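Home & Workshop | Storage

Features Projects Tools Small Spaces Subscribe

March issue
By Yvette Desjardins

The Plain Gray Bin

Most storage advice starts with labels and ends with a trip to buy matching baskets. Aisyah Ong started with one gray bin, and two years later she still hasn't bought the baskets.

Ong rents a workshop unit in Jamthorpe and repairs small furniture there under the name Jiltura. When she moved in, she put everything on open shelves. Screws ended up with hinges, and clamps ended up on the floor. Her fix was to keep one large open bin on the work surface and put every loose part in it until the job was done. At the end of the day the bin gets emptied, and whatever is in it goes back where it belongs. She gives this 10 minutes.

"If I skip it one night, the next morning takes me 30," she says.

Shape matters more than people expect. Straight walls hold more, but small parts get stuck in the corners and you end up digging for them with a fingernail. Sloping sides let you see to the bottom and get a hand in flat. Matte gray is a good color for the job, too. Brass, steel and white plastic all show up against it, and there is less glare under a work light. 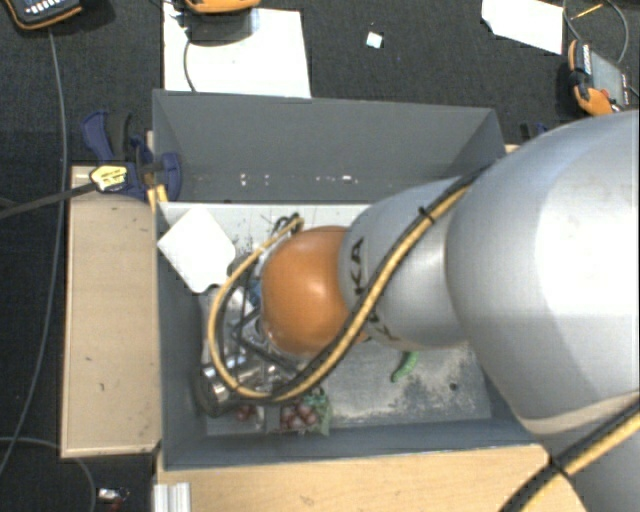
A gray bin with sloping sides, set on pale wood. The floor of the bin shows worn marks and a dark, speckled patch.

Wear is not a reason to replace one. Scuffs along the walls are normal in any bin that gets used. For stains, Ong uses warm water and dish soap, then a nylon pad. She doesn't use steel wool, which leaves scratches that hold dirt. What doesn't come off after two tries stays.

Where you put the bin is worth some thought. Ong had hers on the floor for the first month and kept kicking it. Waist height is better. If the floor is carpeted, anything dropped beside the bin can be hard to find, and a dark carpet hides black screws completely. She keeps a magnet on a string for that.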